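Read this before you train on anything in here. It was last edited 9/23/26 by Benedita Salgado, who also did the relabeling.

# menberg-glass

Two-arm manipulation episodes with clear labware, plus the labels and the script we used to rerun the Ziltlow depth-filling method on them. The short version: we could not get the gain we were promised, and we don't think you should quote it.

## What's in it

- 315 episodes, both arms, gripper state at every step
- `labels/success.csv`, scored by hand
- `labels/success_auto.csv`, scored by the original checker (kept so you can see the damage)
- `rerun/`, config and seeds for 3 training runs

## Why we doubt the result

Ziltlow claims that filling in missing depth on transparent objects makes grasping them reliable. Maybe it does. The evidence was one training run, and the checker counted a grasp as good whenever the jaws stopped before closing all the way. A jaw jammed against a rack passes that test.
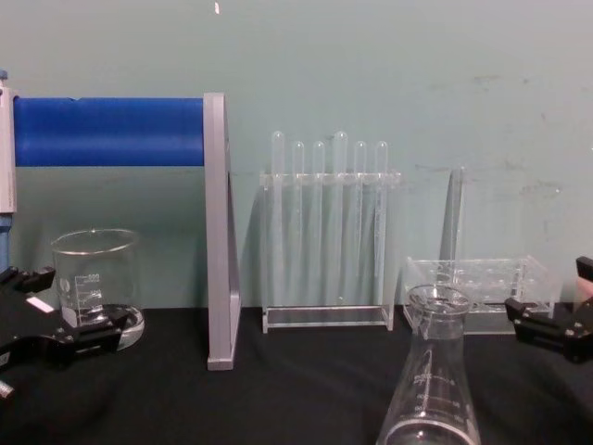

With hand labels, the filled-depth policy and the plain RGB policy swap places depending on the seed. Three seeds is too few to call them equal, and I'm not calling them equal. It's also too few to call one better, which is what the Edum slides did in February.

The 1,000 extra simulated episodes in the Dewan split didn't settle it either. Simulated glass renders far cleaner than ours, and mixing it in moved the scores less than changing the seed did.

## Known problems

- 12 episodes have the arm clocks out of step. They are listed in `bad_sync.txt` and still in the main folder, so filter them yourself.
- One wall color, one dark tabletop. Don't claim anything about new backgrounds.
- A single person did the hand scoring. No second rater, so no agreement number.
- Test episodes share glassware with training. "Unseen" here means unseen layout.

## Use

Run `python rerun/eval.py --labels success.csv`. If your numbers look great, check which label file you loaded.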